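Chapter 8
Stones That Changed Their Minds: An Introduction to Metamorphic Rock

Before you start

By the time you finish this chapter you should be able to explain what heat and pressure do to a rock that stays solid the whole time, tell marble from limestone and quartzite with simple tests, and read a foliated rock well enough to say which way it was squeezed. Keep your hand lens and your scratch kit from Chapter 3 close by. You'll want both.

8.1 A quarry, a kitchen and a bad guess

I got into rocks through a mistake. I was 17 and had a summer job at a stone yard outside Inmont, mostly hosing down slabs and moving wooden wedges from one place to another, and one August afternoon a customer asked me if the big gray piece by the fence was granite. I said yes. I said it with a lot of confidence, too! The yard foreman waited until the customer had wandered off, then dripped some weak acid onto a broken corner of the slab, and the corner fizzed like a glass of soda. Granite doesn't do that. Marble does.

I've been a little obsessed with marble ever since, and I'm going to use it to walk you into metamorphic rocks (the word comes from the Greek for "change of form," and for once the Greek is a good description). Most books start with slate. Slate is lovely and we'll get to it in 8.4, but you've probably leaned on marble, or at least on something pretending to be marble, much more recently.

The recipe is short. Take limestone, which is mostly the mineral calcite, often from the shells and skeletons of sea creatures. Bury it deep, or park a body of magma next to it. Now wait, and I mean really wait. The calcite grains don't melt. They regrow, slowly, into bigger grains that lock together like badly cut puzzle pieces, and along the way the fossils and bedding usually get blurred or wiped out completely. Geologists call this recrystallization, and it's the single most important word in the chapter, so please put a star next to it.

Pure calcite gives you pure white marble. Hardly any limestone is pure, though. Clay, silt, iron oxides and bits of old plant and animal matter all come along for the ride, and they're what gives us green marble, pink marble, black marble and all the grays in between. A little graphite, left over from that organic matter, can turn a whole bed the color of a rain cloud.

Then there are the veins. At some point most rocks get cracked, and fluids carrying dissolved minerals seep through the cracks and leave crystals behind. In marble the filling is very often calcite again, which shows up pale against a dark background. Veins are useful to us because they have an order. If one vein cuts straight across another, the one doing the cutting is younger. You already know this rule from Chapter 2, where we used it on dikes and faults, and it works just as well on a slab you could eat breakfast off.

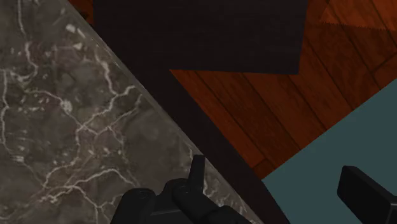 Figure 8.1 Gray marble countertop with a branching network of white and pale gray veins (computer rendering).

Try tracing veins on any real slab you can get close to. Pick one of the brighter ones and follow it with a finger until it forks, then choose a branch and keep going. Banks, hotel lobbies and old train stations are great for this (people will stare, and you get used to it). My first field notebook has more lobbies in it than mountains.

One warning about names. The stone trade and geologists don't speak the same language, and it trips up everybody at first. In a showroom, "marble" can mean nearly any carbonate rock that takes a polish, including plenty of limestone that has never been metamorphosed at all. A slab sold to me as Nerketti marble had a perfectly good snail in it. I loved that snail, but it told me right away that the rock had never been cooked very hard.

8.2 Heat, pressure and fluids

Three things push a rock to change, and they usually work together.

Heat comes first. Temperature climbs as you go down through the crust, and it climbs a lot faster near magma. Warm atoms move more easily, so minerals that were comfortable at the surface start trading parts and building new minerals.

Pressure comes in two kinds. Burial squeezes a rock from all sides equally, the way water squeezes a diver. Directed pressure is stronger one way than the others, and it lines up flat minerals such as mica. We call that lining up foliation.

Fluids do the delivery work. Hot water moving through tiny spaces speeds up reactions and can carry elements in or out.

Activity 8A: Scratch and fizz

Get samples 15 and 73 from the class tray. Put on your goggles. Scratch each one with a steel nail, wipe away the powder and check for a real groove, then add one drop of dilute acid. Write down what you see before you write down what you think it is. Rinse both samples and dry them before they go back in the tray.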